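Inicio > Participa > Convocatorias abiertas

El taller · Ropa · Convocatorias · Contacto

Buscamos gente para doblar (y desdoblar) ropa en Flernari

En Flernari llevamos ya una temporada dándole vueltas a algo que en casa hacemos casi sin pensar: doblar una prenda de manga larga para que quepa en el cajón y salga de él con buena cara. Ahora preparamos una guía de doblado, la guía Kanell, y nos encantaría contar con manos ajenas — expertas, torpes, zurdas, todas nos valen. Trabajamos sobre una mesa lisa, con la prenda bien extendida antes de empezar. 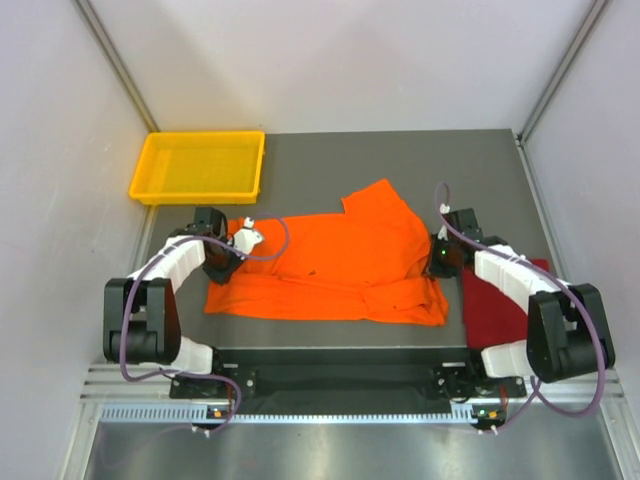

La sesión dura 48 minutos y se hace en la sala Clester, a las cinco de la tarde, durante todo el mes de octubre. Te daremos varias prendas y te pediremos que las dobles como lo harías en tu casa, sin prisa y sin que nadie te corrija. Después charlamos un rato sobre las mangas, los pliegues que se resisten y esas arrugas que aparecen siempre en la misma esquina. Si te enseñó tu abuela, cuéntanoslo también, por favor.

El naranja es el color de las prendas con las que más nos hemos encariñado, y la tela blanda da bastante más guerra de lo que parece.
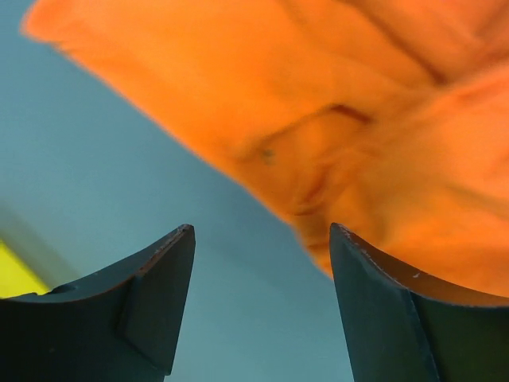 Linnea Nordin
Coordinadora de participantes

Puede apuntarse cualquier persona mayor de edad. Si tienes molestias en las muñecas, avísanos y buscamos una silla y un ritmo que te vengan bien. Hay 200 plazas y agradecemos cada visita con un vale para la mercería Gauthier. Escríbenos con tu nombre y la semana que prefieras — contestamos a todo el mundo, aunque a veces tardemos un poquito.

© Flernari · Contacto · Volver arriba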